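# Guest room bed = dumping ground, how do you all clear yours?

**ratih_g** · 26/06/2020

Okay so my sister-in-law is staying for 3 nights and the guest bed has turned into the place where everything lands. Snack leftovers, packaging, travel bits, a mug (there's always a mug). I do have the good striped blanket on there, the bright pink one my aunt brought back from Rondonuwu, and I'd love for people to see it for once!

My plan was to get one big basket, sweep it all in and deal with it later. Talk me out of it?

---

**hakim.kwok**

I'm not going to talk you out of it, I've done the basket thing for years and I stand by it. Ten minutes and the bed is clear. Mine is a Vatelo one with handles, cost me 900 baht at the market and it's outlived two couches.

---

**RizalY**

Hard disagree with Hakim, sorry. The basket just moves the pile to the floor and then you've got food at the bottom of it. I go by type, and I walk each lot out of the room before I touch the next one. Trash first, then anything for the kitchen, then the stuff that lives in a bag or a drawer. I bet it's less than you think, Ratih.

---

**ratih_g**

Gray drawstring pouch, the dark zip case, the cream bowl, cardboard tray with a sleeve round it, and my pink mug lying on its side. The crumpled brown paper can go straight out, I know, I know.
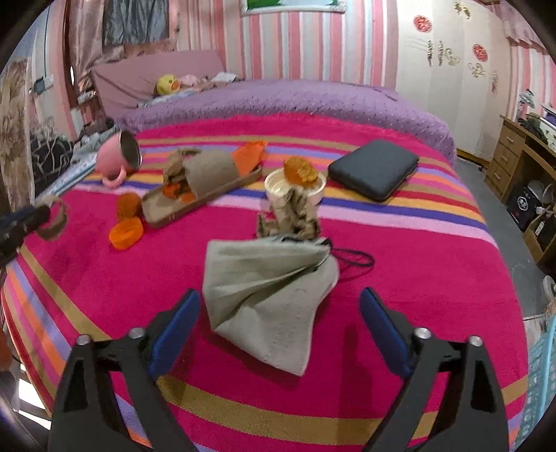

## Replies, page 2

**RizalY**

See, that's nothing! Paper goes in recycling. Tray and sleeve too if the cardboard's clean, otherwise regular trash. Bowl and mug to the kitchen in one trip. Then all you've got left is the pouch and the case, and those can go in a drawer.

---

**afiq_y**

Rizal is my brother and I can confirm he once spent a whole evening sorting pens "by type," so take that how you like. But he's right about food on a blanket. Pick up the orange bits by the tray before you lift anything, or you'll press them into the weave. Ask me about the Nerkeva throw I ruined in March.

---

**hakim.kwok**

I still say basket. You take the food out first, obviously, I'm not an animal. Rizal's way is three trips down the hall and I have bad knees.

---

**RizalY**

Two trips if you carry a trash bag with you.

---

**ratih_g**

Going with the bag plus one kitchen trip, and the pouch and case are going in the top drawer. Does anyone shake a blanket like this outside or just vacuum it on the bed? It's heavy and I'm around 12 steps up from the yard.

---

**afiq_y**

Vacuum, low setting, brush head on. Do the stripes lengthwise.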